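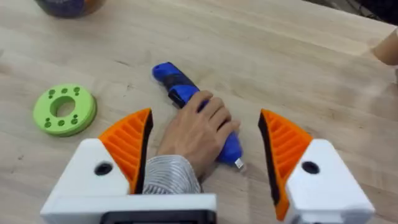 Frequently Asked Questions: Care and Use of Wooden Tables

The Wukville Community Workrooms provide shared wooden tables to members and visiting groups. The answers given on this page apply to all tables in the Jeron Room and the Casado Room.

May I work directly on the tabletop?
Yes. Drawing, writing, sorting and light assembly may be carried out on the bare surface. Cutting, gluing, painting and soldering require a protective mat, available from the front desk on request.

Are the streaks and dark flecks a defect?
No. Grain lines, small knots and darker flecks are natural features of wood and vary from one table to the next. Members are asked not to sand, scrub or otherwise attempt to remove them.

How should the surface be cleaned after use?
Wipe the table with a soft, slightly damp cloth, following the direction of the grain, and dry it with a second cloth. Bleach, scouring pads and spray polish are not permitted. The cleaning supplies in each room have been selected for use on these tables and should be used in place of products brought from home.

What should I do about a spill?
Blot it at once and do not rub. Ink, dye and oil spills must be reported before you leave, even if the mark seems to have come out. There is no charge for reporting a spill.

May hot items be placed on the table?
Only on a heat-resistant pad. This includes drinks - mugs and travel cups alike - as well as glue guns and irons.

Can items be clamped or taped to the table?
Clamps may be used with a padded block on both sides of the tabletop. Low-tack paper tape is allowed for up to 2 hours. Packing tape and adhesive putty are not allowed.

How many people may share a table?
Each table seats up to 6 people. Groups of 8 or more should reserve a second table when booking.

May tables be moved?
Tables may be rearranged within a room by two adults, who should lift and not drag them. They may not be taken into the hallway. Please return them to their original position at the end of the session.

How often are the tables refinished?
Surfaces are inspected every May and treated as needed. Light wear is expected and does not by itself lead to refinishing. During treatment a room may be closed - notice is posted on the booking page.

I left something on a table. Where is it?
Items found at closing are taken to the front desk and kept for 2 weeks. Please be ready to describe the item and give the room in which it was left.

Whom should I contact with other questions?
Questions about furniture and repairs should be addressed to Sorcha Scanlon, Facilities. Questions about bookings and group use should be addressed to Úna Cullinane, Member Services. Both may be reached through the front desk during opening hours.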